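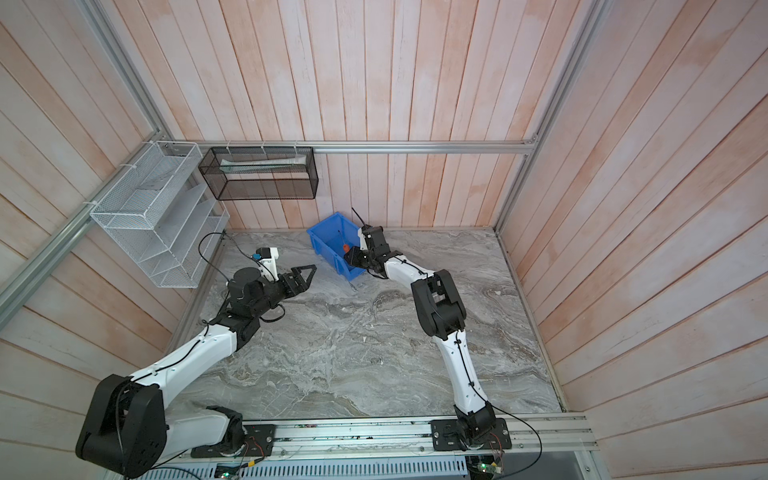
OK I'm so happy with baskets on the wall that I need a whole thread for it. Come with me!

1/ The rule I've been living by since June: if it can hang, it hangs. Baskets go on the back wall, the wire rack goes on the left wall, and the floor stays for the bin and for whatever I'm sorting that minute.

2/ I used to stack everything in tubs on the floor. Every single time I wanted the thing at the bottom (always the bottom!!) I had to lift five tubs off it first. Never again.

3/ Kirsty Moffat talked me into baskets. She has them all along her hallway in Drummond and she can grab a pair of gloves without even looking. I went home and measured my wall that same night.

4/ Can we talk about the planks though? That washed pinkish white! I was scared it would come out like a nursery, and next to the gray marble pattern on the floor I love it so much. Pale walls, swirly floor, done.

5/ Vertical planks on the back wall. Wellington Moura says I should have run them the other way to make it look wider. Wellington, I heard you the first time, I like them vertical.

6/ Basket tip: hang them lower than you think. I marked mine at eye level, stood there feeling clever, then realized I couldn't see into a single one. Down they came, 27 inches, and now I can look straight in and drop things without aiming.

7/ The blue plastic bin is my "goes somewhere else" bin. Small stuff that turned up in the wrong spot lands in there, and when it's full I walk it around the house and put everything back. Takes me 9 minutes if I don't stop to read old birthday cards. I always stop to read old birthday cards.

8/ And please pick a bin in a color you don't have anywhere else in the room. I had a gray one before, on a gray floor. I kicked it daily.

9/ Things I've stopped keeping: dead pens, lids with no jar, the fourth tape measure, a bag of curtain hooks from a house I left ages ago. Things I kept and regret nothing: ribbon. All of the ribbon.

10/ Someone asked about the white wire rack. Wire is great for anything you want to spot fast, and it barely gathers dust. Not so great for tiny things, they drop right through, so those get a basket or a jar.

11/ Beathag Dow wants to know if I label my baskets. I tried! Lovely little tags, cute string, the works. Then I moved two baskets and every tag was wrong, so now I just look inside like an animal.

12/ Next up is the shelf by the back door, over 98 batteries and I'm scared to test them. If you've got a battery system that works, please tell me, I'll try anything. Show me your walls too!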